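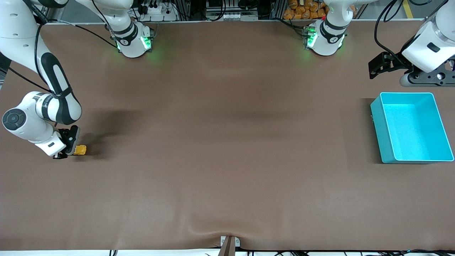 Clondeo planning a two-arm sort: yellow part in one gripper, turquoise bin waiting under the other.

Clondeo
Motion planning for two arms that share one table

Part no. 3181 (single cell licence)
Part no. 3756 (site licence)

Two robot arms on one bench will find each other sooner or later. Most planners deal with this by parking one arm in the corner while the other does the work, and you get to pay for both. Clondeo plans the pair together, so the left arm can get into position over the bin while the right one is still busy at the left side with the part.

It started as an in-house tool at Stetorside, written by Omprakash Tiwari after a long June of replacing gripper fingers. We've been selling it ever since the replacement bill stopped coming.

What it does

Joint planning. Both arms are solved as one problem, elbows and forearms included. The elbows are usually the trouble.

Cable allowance. Tell Clondeo where your cables run and how much slack they have, and it keeps a soft zone over each loop. It won't tidy them for you. We asked.

Part tracking. Works from one fixed overhead or side camera. Small bright parts on a plain matte surface are easiest. Creases in a bench cover are filtered out at the default setting, and so are most arm shadows. Glossy steel on glossy steel is still a bad day for everybody.

Handover or direct drop. Choose one, or let the planner pick the shorter route each cycle. It will explain its choice in the log, at some length.

Replay. Step back through the last 3000 planned moves and see what each arm thought it was doing.

What you'll need

Two six- or seven-axis arms with a supported controller
One calibrated camera with a clear view of the bench
A Linux PC, not the one that runs the label printer
A 40 mm calibration target (in the box)

What it won't do

Clondeo is planning software. It's not a safety system and doesn't replace a guard, a scanner or an e-stop. It also can't see a coffee cup you put down after the bench scan, so please rescan - or drink faster.

Support

Humaira Pirzada looks after setup questions and reads every log you send, including the long ones. Attach the replay file and a sketch of your bench layout. Sketches on napkins are accepted, provided the arms are labelled.

Also from Stetorside: Vendanmont gripper tuning, for parts that arrive squashed.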